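Inicio | Cacharros | Taller | Archivo | Quién escribe

Ordenar el tocador, o por qué sigo doblando mis camisetas

Escribo esto con prisa, que tengo la lavadora pitando. Sí, la lavadora. La máquina que mejor hace su trabajo en esta casa y que cada vez que termina me obliga a levantarme a vaciarla. Ahí está resumido el tema de hoy.

Llevo desde octubre con la misma discusión con mi amiga Hamdia Workneh. Ella dice que en cinco años nadie recogerá una mesa a mano. Yo digo que en cinco años seguiremos hablando de que faltan cinco años. Nos hemos apostado una cena. Las reglas las puso Yara Karaki, que es la única de las tres con paciencia para redactar reglas: vale cualquier máquina que se pueda comprar, que recoja una superficie que no ha visto antes, sin que nadie la toque. Sin mando. Sin un señor con gafas en la habitación de al lado moviendo los brazos.

Lo del señor con gafas va en serio. La mitad de los vídeos que me manda Hamdia son teleoperados y lo ponen en letra pequeñita al final, o en la descripción, o no lo ponen. No digo que esté mal, es una forma estupenda de enseñar a un brazo. Pero no es lo mismo un brazo que sabe que un brazo que obedece. Y a mí me lo venden como si supiera.

A ver. Lo que pasa en las fábricas ya lo sabemos. Trabajé tres años en el almacén de Gilico, turno de tarde, y ahí los brazos paletizaban cajas de detergente mejor que cualquiera de nosotros. Misma caja, misma altura, mismo hueco. 12 horas seguidas sin quejarse de la espalda. El día que cambiaron el cartón por uno un poco más brillante, parón. Elspeth Laing, la encargada, estuvo toda la tarde poniendo cinta mate en las cajas a mano para que el sensor las viera. A mano!! Me acuerdo mucho de esa cinta.

Y en el puesto de al lado, el de devoluciones, todo personas. Siempre. Porque una devolución es una bolsa medio abierta con un champú dentro, un calcetín que no es de nadie y un tique arrugado. Preguntamos una vez si lo iban a automatizar y se rieron.

Pues la casa es devoluciones. La casa entera es devoluciones.

El ejemplo que siempre pongo es el tocador, o el escritorio, o esa balda del baño donde acaba todo. Un organizador con cajoncitos, unos botes delante que habría que meter dentro. Cualquiera lo hace mientras habla por teléfono. Para un brazo con pinza es un examen bastante cabrón.
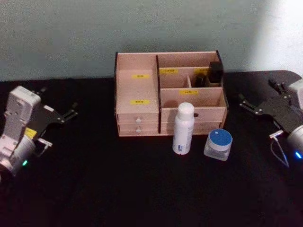
Primero está el bote alto. Un cilindro liso, de pie, que si lo rozas mal se va al suelo. Hay que agarrarlo lo bastante fuerte para que no resbale y lo bastante flojo para no apretar el pulverizador. Luego subirlo por encima del borde, y bajarlo en el hueco sin pegarle a la separación. Tú y yo eso lo hacemos notando el golpecito en los dedos, corregimos y ya. Muchas pinzas no notan nada. Cierran hasta donde les han dicho y punto.

Después el tarro de crema, bajito y ancho. Los tarros me parecen peores que las botellas. Una pinza de dos dedos tiene que abrirse más que la tapa y además bajar casi hasta la mesa sin chocar, y si el tarro es transparente o esmerilado súmale que la cámara de profundidad ve lo que le da la gana. Sobre una mesa negra, ni te cuento. El negro mate se traga la luz, el brillante la devuelve donde no toca. Cualquiera que haya intentado hacer una foto decente de producto sobre negro lo sabe.

Y los cajones. Ay, los cajones. Pomo redondo y pequeño, mueble ligero. Si tiras de un pomo en un mueble que pesa poco se viene el mueble entero. Nosotros ponemos la otra mano sin pensarlo. Por eso me convencen más los montajes de dos brazos que los de uno: uno sujeta, otro tira. Pero entonces tienes dos brazos que no se pueden estorbar, y el doble de cables, y el doble de todo. Y si hay un bote justo delante del cajon, primero hay que apartar el bote. O sea, hay que *querer* el cajón y darse cuenta de que el bote molesta. Eso que parece una tontería es planificar.

También está lo de saber dónde va cada cosa. Poner etiquetas ayuda, claro. En casa de mi madre hay etiquetas en los botes de legumbres desde antes de que yo naciera y aun así las lentejas están donde los garbanzos. Un sitio correcto para cada cosa es una idea de almacén. En una casa el sitio correcto es donde lo busca el que vive ahí, y eso cambia si ha venido tu suegra.

Bueno. Para que no se diga que hablo sin probar. En primavera me dejaron una tarde en el taller de Furberg, que hacen sobre todo utillaje pero tienen un rincón de pruebas. Analyn Dela Peña me dejó elegir la tarea y elegí meter cosas de baño en una caja con compartimentos. 44 intentos, apuntados con boli en una servilleta porque me dejé la libreta en el coche. Salieron bien 21. De pie y en su sitio, quiero decir. Yo contaba como fallo dejarlo tumbado y Analyn protestó, con razón creo, porque tumbado también está guardado.

Lo que me sorprendió no fueron los fallos, fue la cara de los fallos. El brazo va, cierra la pinza en el aire a un dedo del bote, sube muy digno con nada y suelta la nada dentro del compartimento. Y sigue. Para él, tarea hecha. Un crío de dos años se da cuenta de que no lleva nada en la mano.

El mejor tiempo fue de 37 segundos para un solo bote. Lo cronometré con el móvil. Yo tardo lo que tardo en decirlo. Pero ojo, y aquí le doy un punto a Hamdia: a mí me da igual que tarde. Si lo hace a las tres de la madrugada mientras duermo como si tarda una hora. El problema es levantarme y encontrarme el sérum por el suelo, no la velocidad.

Otro punto para Hamdia. Hace nada esto ni se intentaba. Cuando yo empecé en Gilico para mover un brazo a un sitio nuevo venía un técnico con un portátil y se pasaba la mañana grabando puntos. En Furberg cambiamos la caja de lugar, la giramos un poco, y el brazo se buscó la vida. A veces mal, pero se la buscó. Eso antes era ciencia ficción y ahora me pareció normal a los diez minutos, que es un poco injusto por mi parte.

Entonces, ¿pueden ya o no pueden?

Suelo: sí, aspirar pueden, con sus dramas de flecos y cables. Ropa: lavar sí, doblar a cámara lenta y si es una toalla. Platos: el lavavajillas es un robot buenísimo y nadie lo llama robot, pero cargarlo sigue siendo cosa mia. Recoger una mesa: en un taller, con alguien mirando, la mitad de las veces. En mi baño, no.

Elaheh Rezaei, que lee esto siempre y siempre me riñe, me dirá que la mitad es muchísimo. Puede ser. Pero si la mitad de las veces que abro el grifo saliera agua, llamaría a alguien.

Tengo pendiente escribir sobre la pinza blanda de Clikon, la de los dedos como de silicona, que con los tarros debería ir mucho mejor. Me la prometieron para este mes y no ha llegado. Y sobre el carrito de Trịnh, que no recoge nada pero te lleva las cosas de un cuarto a otro, y a lo mejor esa es la vía, yo qué sé.

La lavadora lleva pitando todo el post. Voy.

Compartido 12 veces | 4 comentarios

Hamdia W.
La cena la quiero con postre. Y los vídeos teleoperados fueron DOS, no la mitad.

elaheh
La mitad es muchísimo. Ya lo he dicho. ¿Los fallos eran más con el tarro o con el bote? Eso es lo que interesa y no lo pones.

Respuesta de la autora
Con el tarro, de largo. Pero la servilleta está ya bastante ilegible, no me hagas jurarlo.

Paco_torno
En mi taller lo mismo con las piezas pulidas. Les echamos un poco de spray mate y tirando. Lo de la cinta me ha matado jajaja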